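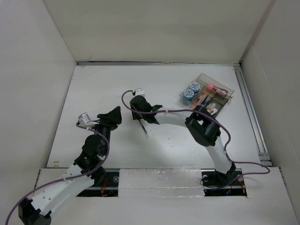

Chapter 4: Tires and Track Temperature

Motorsport Basics | Student Edition
Search this book
3 min read

A racing motorcycle touches the track through two small patches of rubber. This chapter explains how heat changes the grip those patches give, and how a rider plans a race with that in mind.

We begin at Vutstead, a club circuit with a main straight of 600 meters. In July, Jocelyn Zacharias raced there on a soft rear tire. She led early, then lost time on every lap as the rubber overheated. Her lap charts are used in Section 4.2.

Before you read on, review the terms "compound" and "slick" from Chapter 3.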